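Teaching the Arm to Pick Up Laundry: What Works at My House

Posted in April by the Jemcombe Household Notebook

Print this page | E-mail this page

I've been showing our arm how to tidy clothes for a good while now, and I'm up to 892 saved runs (yes, I keep a tally on the fridge!). Most of my early ones were junk, so maybe these tips will spare you a few evenings.

Go slower than you think you should. I drive mine with the Poltden hand controller, and for the first week I was whipping it around like a video game – the arm learned to whip things around too. Now I take roughly 79 seconds over one shirt and the copies come out much calmer.

Pinch a fold, never a flat spot. Slick sports jerseys are the worst for this, the fingers just skate over them. I come down over a ridge in the fabric, close, wait a beat, then lift. If there isn't a ridge I stop the recording, scrunch the thing up by hand and start over.

Toss the clothes differently every time! I did a whole Saturday with everything laid out the same way and it was useless by Sunday. Inside out, half under something else, a sleeve hanging off the cushion, mix it all up.

Keep some of your fumbles. If I miss and then go back and get it, I save that run, and I only delete the ones where I gave up. My Inskip software lets you tag those, so tag them – you will not remember which was which.

For small corrections I switch the motors to soft and guide the wrist with my own hand, then go back to the controller for the long moves. Just keep your fingers out of the wrist camera's view while you do it.
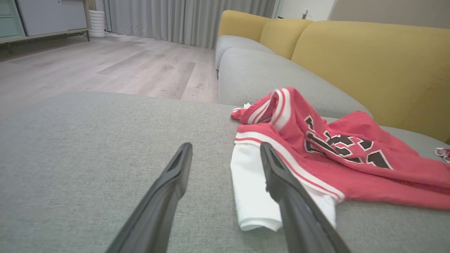 Do matching pieces one at a time, too. When a top and shorts go up together I count it as a miss and redo it, even if it looked terrific.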